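# About Flondby

Flondby is a small company that makes one thing: a desk robot arm that you print, screw together and program yourself. We sell it as a kit, we sell the parts one by one, and we run a repair and advice service for people who already have the arm and want it to work better. We are five people. Most of us learned English late, so please write to us in simple sentences and we will do the same.

## How the company started

Szymon Walczak taught electronics in evening classes, and every May his students had to show a final project. Many of them wanted to build a robot arm, and the kits they could pay for came with thin acrylic plates which broke at the screw holes. Szymon drew his own links and printed them at home in white plastic. The first version was too heavy at the top and fell over when it reached forward. The fourth version stood well, and he gave the files to the class.

Zofia Olszewski was in that class. She had worked before in the purchasing office of a furniture maker, and she asked why there was no box with all the screws, motors and horns in it. The two of them packed the first 47 boxes in her kitchen. All were sold to schools in our region before the summer.

## What we sell

The Preltov kit is our main product. It has three hobby servo motors, printed links for the base, the upright and the wrist, a gripper finger, screws in labeled bags, and a paper manual of 104 pages. The manual is long because it has a large drawing for each step and a chapter for teachers. You need a small screwdriver and a free afternoon. The controller board is sold apart, as many schools already have one they like.

If you have your own printer, you can buy the Preltov files with a hardware bag and print the links yourself. We recommend white or another light color, so that students can mark the zero position with a pencil.

Kernetti is the program that moves the arm. It runs in the browser, and you can set each joint with a slider or write short commands. Grażyna Kwiatkowski wrote it and still answers the questions about it. She does not use a ticket system. You will get an email from her, usually in the morning.

## What the arm can and cannot do

We prefer to say this before you buy. Preltov is a learning arm. It can lift up to 175 grams when the wrist is close to the base, and less when the arm is stretched out. Good objects for practice are light and soft, for example a sock, a sponge or a folded paper. A full cup of water is a bad object.

The servos are the standard hobby type, so they make noise and they have a little play in the gears. For precise work you need a different and more expensive machine, and we can tell you by email what to look for. The base should be fixed with a clamp or with two screws to a board if you plan fast movements. For slow movements on a smooth and level surface, many customers use it without.

Cables are left visible on purpose. A student should be able to follow each one with a finger from the motor to the board. When you route them, leave a loop at every joint, or the cable will pull the connector out when the arm turns.
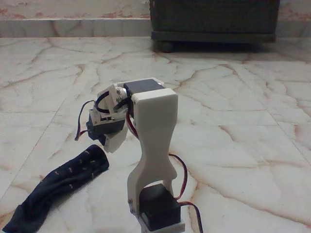
## Service and repair

Nadiia Ostapchuk is responsible for repairs. Most arms that come to her have one of two problems: a stripped gear in the shoulder servo, or a horn that was mounted one tooth wrong. The second one you can fix at home, and the manual explains it in chapter six. For the first one, send us the servo only, please keep the rest.

Thoa Dương visits schools and clubs. She brings built arms, helps the group for one day and leaves spare parts. Visits for the spring can be booked until 31st October. After this date we put you on the waiting list.

## Where we are now

By now 4,000 kits have left our workshop. We rent two rooms on the ground floor of the old Śliwiński printing house, with a loading door that is difficult to open in winter. Visitors are welcome if they write first. Ring the lower bell, the upper one belongs to the dentist.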